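# Care of bamboo boards on marble counters in shared kitchens

**Posted by Sabine Grube, Vesholm Residents' Help Pages, 2020-10-27**

I am responsible for the shared kitchen on the second floor of the Vesholm building. The counter is white marble, and the kitchen is provided with one bamboo cutting board with a groove around its perimeter. The board has begun to feel rough along one of its short sides. In July a faint dull patch also appeared on the marble at the place where the board normally lies.

I would be grateful for guidance on the following points:

- whether the board may be left on the marble permanently, or should be stored upright after use;
- which oil is suitable, and how often it should be applied;
- whether the dull patch can be removed without engaging a stone contractor.

The kitchen serves 75 residents. Any procedure must therefore be short enough to print on one sheet and post beside the sink.

---

**Kitchen Services, Trestent House**

The board should not be stored flat on the marble. Moisture held beneath it cannot escape, and both surfaces suffer. We ask our residents to wash the board by hand with mild soap, dry it with a cloth, and stand it on its long edge until the following morning. The dishwasher is not to be used under any circumstances.

For the rough side, sand lightly with fine paper in the direction of the grain. Wipe away the dust and apply food-grade mineral oil. Leave the oil overnight and remove the excess. We repeat the oiling every 6 weeks. Cooking oils are not recommended, as they turn rancid and leave an odor.

The groove requires separate attention. Juice collects there and is frequently overlooked when the flat surface is wiped. A soft brush is sufficient.

With regard to the patch, please establish first whether it is a stain or an etch. A stain is darker than the surrounding stone and may respond to a poultice. An etch is a loss of polish, usually caused by lemon juice, vinegar or an unsuitable cleaner, and cleaning will not remove it. Your description suggests an etch. Small etches can be treated with a marble polishing powder. Please test it in a corner first.

The arrangement in our own kitchen is as follows. Small dishes are placed on the board and fruit is kept on a plate on a raised crate, so that neither stands directly on the stone in the preparation area.
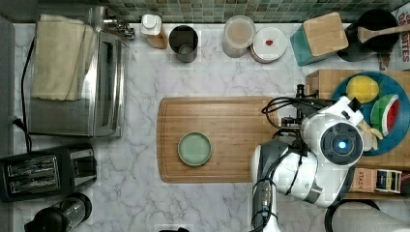 *Preparation area, Trestent House: grooved bamboo board with small green dish, and fruit plate on crate.*

---

**Ackermann, third floor**

We have always left ours flat and have had no difficulty. Ours has rubber feet, however, which may account for it. I would simply purchase a new board.

---

**Vesodel Property Office**

The advice given by Trestent House is correct and may be followed. Two additions apply to buildings under our management. Residents are asked not to apply polishing powder to an area wider than a hand without prior approval. Requests should be submitted on Form 329, available at the front desk, and should state the position of the mark and the date on which it was first noticed.

Replacement boards are supplied on request where sanding does not restore a smooth edge. The old board is to be returned at the time of collection.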